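4. Setting up the snack station

The Sarkmont shelf kit is now assembled, and with any luck you have no screws left over. (If you do, go back to section 3. We'll wait.) This section covers sorting, filling and restocking the snacks, a job people assume they already know how to do until they meet the bottom of their own basket.

Before you start

You will need the baskets and bins that came with your kit, a clear table, the sheet of 42 stick-on labels, and every snack in the house. Check coat pockets and the glove compartment. Check the drawer you think the children don't know about.

Note: The Lai starter set has no lidded bin. Any bin you own will do, provided it once held something you'd be willing to eat off.

4.1 Sorting

1. Empty everything onto the table. Resist putting things straight into baskets. That is how you got here.

2. Pull out anything past its date. A cracker from two Julys ago has made its decision.

3. Make three groups: cookies, bagged snacks, and things that crumble if you look at them. Opened packages go to one side with a clip on each. A twist and a hopeful fold do not count as closed.

Caution: Do not taste to identify. If the wrapper no longer tells you what's inside, the trash can will take it from there.

4.2 Laying out

4. Lay the packages flat, with a little space between them. Long cookie packages go toward the front, lying sideways, and bags go flat beside or behind them. Stand your baskets along the back of the table where you can reach them without leaning on the chips.

5. Check the layout before filling. You want to see every package at once, even if one is partly tucked behind another. A clear basket with cut-out handles is the easiest to fill from here, and an orange one can stand at the other end of the table for the overflow.
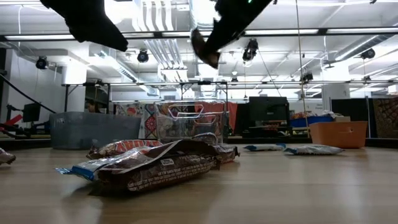
4.3 Filling the baskets

6. Put the heaviest packages in first, on their long edges, labels up. The basket holds 12 average packages. It will hold more if you push, but then you are making crumbs.

7. Lay bags on top. Do not let air out of them to save room. The air is doing more work than you are.

8. Stick one label on the short side of each basket. "Snacks" is not a useful label. "Cookies" is.

Caution: Maximum load per shelf is 49 pounds. If your snacks exceed this, please see a different manual.

4.4 Restocking

New packages go in at the back, old ones come forward. Renata Pawłowska, who tested this kit in a house with teenagers, recommends restocking at 6 a.m. and telling no one.

For replacement labels, ask for the Etus refill roll (500 per roll).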